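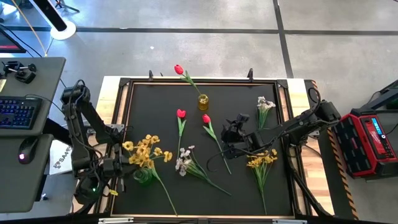
Kunstblumen haben keinen guten Ruf, und ich gebe zu, dass ich jahrelang selbst daran mitgearbeitet habe. Wenn irgendwo im Wartezimmer eine staubige Orchidee stand, habe ich heimlich am Blatt gerieben und dann so ein Gesicht gezogen. Plastik, aha. Als hätte mich jemand betrügen wollen! Inzwischen besitze ich selbst eine ganze Kiste davon und möchte hier einmal aufschreiben, warum ich das Getue um echt oder unecht für ziemlich überzogen halte.

Angefangen hat es im April, mit einem Bund roter Tulpen. Echten, wohlgemerkt. Die standen zwei Tage sehr hübsch, dann hingen sie, dann lagen sie, und am Ende der Woche hatte ich einen Kranz aus Blütenblättern um die Vase und Wasser, über das ich lieber schweige. Ich weiß, das gehört dazu. Die Vergänglichkeit! Freundinnen von mir können darüber sehr schön reden. Ich habe nur gedacht: schon wieder.

Also habe ich bestellt, bei Ternska, einem kleinen Versand, der eigentlich Bastelbedarf macht und die Blumen eher nebenbei führt. Gekommen ist ein Karton, in dem alles quer durcheinander lag, und genau da fing der Spaß an. Man kippt das Zeug nämlich erst mal auf den Tisch. Und dann liegt da Rot neben Gelb neben Weiß, ein Stiel zeigt nach links, einer nach unten, und man schiebt ein bisschen herum und merkt auf einmal, dass man schon seit einer halben Stunde schiebt. Mit Schnittblumen hätte ich mir diese Zeit nie genommen, die wollen ja ins Wasser, da steht man mit dem Messer an der Spüle und beeilt sich.

Meine erste These lautet deshalb (ich finde, ein Meinungstext darf ruhig Thesen haben): Mit künstlichen Blumen lernt man das Stecken besser als mit echten. Man darf Fehler machen. Man darf eine Tulpe zwanzigmal rein- und rausnehmen, und sie nimmt es einem nicht übel. Man kann sogar den Stiel biegen, bei den meisten jedenfalls, da ist Draht drin, und wenn es dann blöd aussieht, biegt man eben zurück.

Legt sie erst hin, bevor ihr irgendwas in ein Gefäß steckt. Auf eine dunkle Fläche, wenn ihr habt. Ich nehme ein altes Tablett, das schwarz lackiert ist, und der Unterschied zu meinem hellen Küchentisch ist enorm. Weiße Blüten verschwinden auf hellem Holz fast völlig, vor Schwarz sieht man plötzlich jedes kleine Blättchen, auch die Lücken zwischen den Stielen, und gerade die Lücken sind ja wichtig. Das habe ich lange nicht verstanden und alles vollgestopft bis zum Rand.

Dann die Vase. Ich bin eine Verfechterin der einzelnen Tulpe im kleinen gelben Glas. Eine! Nicht fünf, keine sieben, kein Schleierkraut zum Auffüllen. Rot über Gelb, dazu das Grün der Blätter, das reicht mir völlig, und sie darf auch gern schief lehnen. Eine Tulpe, die kerzengerade steht, sieht immer ein wenig nach Appell aus. Mein Glas ist von Bratoren, hat auf dem Flohmarkt fast nichts gekostet und ist vermutlich mal für Senf gedacht gewesen.
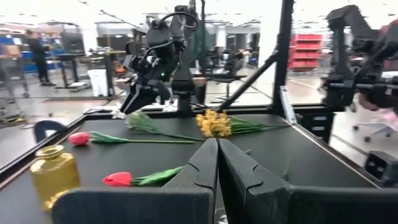
Farbiges Glas hat bei Kunstblumen übrigens noch einen Vorteil, den ich erst spät begriffen habe. Im klaren Glas sieht man das Stielende, und das ist nun mal die Stelle, an der jede Kunstblume sich verrät: ein abgezwickter Draht, eine grüne Wicklung, irgendwas Stumpfes. Manche füllen dann Wasser ein, damit es echter wirkt. Das finde ich albern, und rosten kann der Draht auch. Gelbes oder braunes Glas schluckt das alles, und bei Sonne leuchtet es noch dazu. Mehr Trick braucht es nicht.

Bei den Narzissen bin ich gespalten. Einzeln wirken sie oft plump, der gekräuselte Kragen sitzt meist zu ordentlich. Im Büschel dagegen, mit den schmalen Blättern dran, sind sie herrlich. Ich lege sie gern noch eine Weile flach neben die Vase, bevor ich mich entscheide, und manchmal bleiben sie auch einfach da liegen. Warum müssen Blumen eigentlich immer stehen? Auf dem Fensterbrett meiner Tante lagen früher ständig welche herum, die sie trocknen wollte, und ich fand das als Kind schöner als jeden Strauß.

So, und jetzt zum Geld, das Argument kommt ja immer. Gute künstliche Tulpen sind teuer, keine Frage. In dem großen Katalog von Fülöp gibt es ein fertiges Gesteck für 439 Euro, und da steige selbst ich aus. Für meine Kiste habe ich alles in allem 78 Euro bezahlt, verteilt über mehrere Monate. Wie viel ich davor für Schnittblumen ausgegeben habe, will ich lieber nicht ausrechnen.

Mit der Umwelt ist es schwieriger, da will ich mich auch nicht herausreden. Es ist Kunststoff und kommt von weit her. Nur kommen viele Rosen im Februar eben auch von weit her und liegen eine Woche später in der Tonne. Wer künstliche Blumen jede Saison neu kauft und die alten wegschmeißt, macht es sicher schlechter als mit dem Strauß vom Wochenmarkt. Wer sie zehn Jahre lang immer wieder anders legt, steckt, biegt und zwischendurch mal lauwarm abduscht, der darf meiner Meinung nach ruhig schlafen.

Abstauben muss man sie nämlich wirklich, das ist die eine Bedingung. Die ganze Verachtung für Kunstblumen ist in Wahrheit eine Verachtung für Staub, davon bin ich überzeugt! Die Orchidee im Wartezimmer hatte vielleicht gar kein Problem damit, aus Plastik zu sein. Die stand bloß seit Jahren am selben Platz und wurde von keinem mehr angeschaut.

Ich räume meine deshalb regelmäßig weg, alle, auch die Lieblingstulpe. Dann ist das Brett ein paar Wochen leer oder es steht ein Zweig aus dem Garten da (ja, ein echter, ich bin nicht dogmatisch), und wenn ich die Kiste wieder aufmache, freue ich mich jedes Mal. Die weißen kommen diesmal zuerst dran, die habe ich im Frühjahr vernachlässigt.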